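3.2 Erhebung der Demonstrationen per Fernsteuerung

Alle Demonstrationen wurden in der Simulationsumgebung Fledden aufgezeichnet. Die bedienende Person sitzt an einem Arbeitsplatz mit Bildschirm und einem handgeführten Eingabegerät, dessen Lage im Raum sechs Freiheitsgrade liefert. Ein Taster am Zeigefinger öffnet und schließt den Greifer, ein Fußpedal kuppelt die Handbewegung ein und aus. Ist das Pedal gelöst, bleibt der simulierte Arm stehen, und die Hand kann in eine bequemere Ausgangslage zurückgeführt werden. Diese Kupplung fehlte in unserer Vorstudie. Ohne sie endeten viele Versuche am Rand des Arbeitsraums der Hand, obwohl der Arm sein Ziel noch gar nicht erreicht hatte.

Die Übertragung der Handbewegung auf den Endeffektor übernimmt die Steuersoftware Pirar. Translation und Rotation werden getrennt skaliert, wobei die Translation im Verhältnis eins zu zwei verkleinert und die Rotation unverändert weitergegeben wird. Die so gewonnene Soll-Lage geht an eine differentielle inverse Kinematik mit Dämpfung, die Gelenkgrenzen als Nebenbedingung berücksichtigt. Auf eine Kraftrückkopplung haben wir verzichtet. Kontakte zwischen Greifer und Umgebung sind für die bedienende Person damit ausschließlich über das Bild erkennbar, was besonders beim Arbeiten in der Spüle ins Gewicht fällt: Das Becken ist vertieft, und der Abstand zum Boden lässt sich von schräg oben schlecht schätzen.

Für die Aufgaben in der Küche stand den Bedienenden eine frei wählbare Übersichtsansicht zur Verfügung. Aufgezeichnet wurde dagegen immer aus fest definierten Blickpunkten, damit sich die Ansichten über die Versuche hinweg vergleichen lassen. Die Wahl der Übersichtsansicht wurde mitprotokolliert, aber nicht als Eingabe für das Training verwendet. Eine der gerenderten Ansichten ist in Abbildung 4 wiedergegeben.

Die Aufgaben gliedern sich in drei Gruppen. In der ersten ist ein Gegenstand auf der Arbeitsplatte zu greifen und an einer anderen Stelle abzulegen. In der zweiten liegt der Start- oder der Zielort im Spülbecken. Die dritte Gruppe verlangt zwei solche Bewegungen nacheinander, ohne dass der Arm zwischendurch in die Grundstellung fährt. Die Ausgangslagen der beweglichen Gegenstände wurden vor jedem Versuch innerhalb vorgegebener Bereiche zufällig gezogen und mit dem Startwert des Zufallsgenerators gespeichert. Spüle, Arbeitsplatte und Rückwand blieben unverändert. Überlappten sich zwei gezogene Lagen, so wurde neu gezogen. Auch dann kam es vor, dass ein Gegenstand nach den ersten Simulationsschritten wegrollte oder kippte; solche Anordnungen wurden nicht aussortiert, sofern die Aufgabe lösbar blieb.

Die Erhebung fand im Labor Plindholm statt und wurde von Lemlem Admasu und Kazue Hosoda betreut. Jede Sitzung dauerte 40 Minuten, einschließlich einer kurzen Eingewöhnung, deren Daten verworfen wurden. Während der Eingewöhnung durften Fragen zur Bedienung gestellt werden. Danach gab die Versuchsleitung nur noch die Aufgabe vor und griff nicht mehr ein, auch nicht bei ungünstigen Griffen. Wir wollten keine einheitliche Lösungsstrategie vorgeben, und die Aufzeichnungen unterscheiden sich dementsprechend stark. Manche Bedienende führten den Greifer in einem Zug an den Gegenstand heran, andere hielten oberhalb an, richteten die Orientierung aus und senkten ihn dann senkrecht ab. Das Training erfolgte auf beiden Formen gemeinsam.

Insgesamt liegen 702 Aufzeichnungen vor. Davon wurden 179 ausgeschlossen. Die häufigsten Gründe waren ein Abbruch durch die bedienende Person, ein Gegenstand außerhalb der Arbeitsfläche und eine Durchdringung von Greifer und Beckenrand, die der Kontaktlöser nicht sauber auflöste. Der letzte Fall ist ein Artefakt der Simulation und sagt nichts über die Qualität der Bedienung aus — er wurde trotzdem ausgeschlossen, weil die aufgezeichneten Gelenkgeschwindigkeiten dort nicht brauchbar sind. Aus den verbleibenden Aufzeichnungen haben wir 500 für das Training gezogen, geschichtet nach Aufgabengruppe. Der Rest dient der Validierung.

Vor dem Training wurden die Trajektorien in zwei Schritten bearbeitet. Zunächst haben wir Stillstandsphasen am Anfang und am Ende entfernt. Pausen innerhalb eines Versuchs blieben erhalten, mit Ausnahme der Abschnitte, in denen das Pedal gelöst war. Diese wurden herausgeschnitten und die Enden ohne Überblendung aneinandergesetzt, was zulässig ist, da der Arm in dieser Zeit seine Lage hält. Anschließend wurden alle Signale auf einen gemeinsamen Takt gebracht. Der Greiferzustand wurde dabei nicht interpoliert, sondern auf den jeweils letzten gültigen Wert gesetzt. Eine Glättung der Handbewegung haben wir erprobt und wieder aufgegeben. Sie verringerte zwar das Zittern, verschob aber den Zeitpunkt des Schließens gegenüber der Bewegung so weit, dass die gelernte Steuerung neben kleinen Gegenständen zugriff.

Alle hier berichteten Daten beruhen auf dem Softwarestand vom 07.09.2020. Eine spätere Fassung von Pirar behandelt die Gelenkgrenzen anders, und mit ihr erzeugte Trajektorien sind nicht ohne Weiteres mit den vorliegenden mischbar. Im November haben wir eine kleine Zahl von Versuchen mit der neuen Fassung wiederholt. Sie sind nicht Teil des Datensatzes und werden nur in Abschnitt 5 herangezogen. Das Format der Aufzeichnungen entspricht dem im Projekt Seyoum verwendeten Schema, ergänzt um ein Feld für den Zustand des Pedals.

Zwei Einschränkungen sind zu nennen. Erstens sind Beleuchtung und Oberflächen der Küche einfach gehalten. Die helle Spüle hebt sich von der ebenfalls hellen Arbeitsplatte vor allem durch die Schattierung ab, und eine Übertragung auf reale Aufnahmen wurde nicht geprüft. Zweitens ist die Verdeckung durch Gegenstände im Vordergrund in unseren Ansichten ungleich verteilt. Liegt ein Gegenstand im vorderen Teil des Beckens, kann er über längere Strecken eines Versuchs nur teilweise sichtbar sein. Wir haben solche Versuche im Datensatz belassen und sie in der Auswertung nicht gesondert gewichtet.

Abbildung 4: Gerenderte Ansicht der simulierten Küche. Spüle mit Armatur, zwei schwarze Objekte im Becken, davor eine rote Kugel; rechts eine Schale und ein kleines dunkles Gefäß.

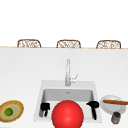

3.3 Lernverfahren und Netzarchitektur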